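Totdale Assisted Kitchens
Inspection checklist with comments: robot arm, kitchen chores
Date of inspection: July 13, 2021
Outcome: not passed for unattended use

This form covers the worktop chores only. Floors, laundry and bins were dropped from the list in April, when the supplier, Ingvarsson, agreed the arm wasn't ready for them. My own view is that it isn't ready for these either, but the form has boxes and I have filled them in.

Section A. Before switching on

A1. Emergency stop within reach of the person standing nearest. Yes.
Comment: Good, big, and easy to hit with an elbow. Best part of the kit.

A2. Reach of the arm marked on the floor. Partly.
Comment: Tape has lifted by the fridge. Re-tape before the next visit.

A3. Software version matches the paperwork. No.
Comment: Paperwork is one version behind. Ingvarsson say the changes are small. Then it should be a small job to write them down.

A4. Knives and glass put away. Yes.

Section B. Practice record

B1. Simulated runs logged and handed over. Yes.
Comment: 2158 runs of the "move the vegetable" chore in the Sirnari simulator. A thick file, and I read more of it than I wanted to. Simulated worktops don't have crumbs on them and simulated lettuces don't roll under the toaster.

B2. Failures logged with a cause. Partly.
Comment: 108 failures are down as "other". Please go back and sort these. I can't sign off a cause called other.
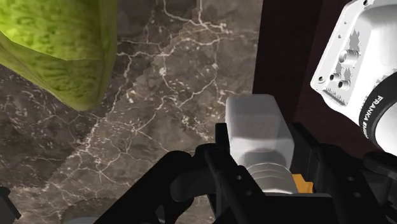
B3. Same chore repeated in the real kitchen. Yes, but see below.
Comment: 86 tries over the trial, all with a fitter from Ingvarsson standing by. The supplier counts a try as a success if the item ends up anywhere inside the target area. I would count it if I could then cook with it. We need one rule, agreed in writing, before anyone quotes a percentage to the residents.

B4. Simulator settings for grip force match the real gripper. Not shown.
Comment: Asked for twice. Soft food bruises and a simulator won't tell you that unless somebody has told it first.

Section C. Chores

C1. Pick up one item of veg and move it to the board. Pass, supervised only.
Comment: Slow. I could have made the salad.

C2. Same, with a second item touching the first. Fail.
Comment: Took both, dropped one.

C3. Wipe down the worktop. Fail.
Comment: Wiped the middle very nicely. Edges and the bit behind the taps not touched. Anyone who has cleaned a kitchen knows where the dirt is.

C4. Put a mug in the cupboard. Not tried.
Comment: Cupboard door has to be opened by a person first, so I don't see what is being tested.

C5. Stop when a hand comes near. Pass.
Comment: Stopped every time. It also stopped for a tea towel, but I'd sooner have it that way round.

Section D. To do before re-inspection

D1. New tape, whole boundary. Totdale.
D2. Paperwork brought up to date. Ingvarsson.
D3. The "other" failures sorted by cause. Ingvarsson.
D4. Written rule for what counts as done. Both.
D5. Washable cover for the gripper, food safe. Wirano have quoted for 2, which is enough for one on and one in the wash.

General comment: The brochure says the arm "helps around the kitchen". At present it needs a person to set out the food, open the doors, watch it and clean up after it. Residents should not be told otherwise. Re-inspection can be booked once D1 to D4 are closed; D5 can follow.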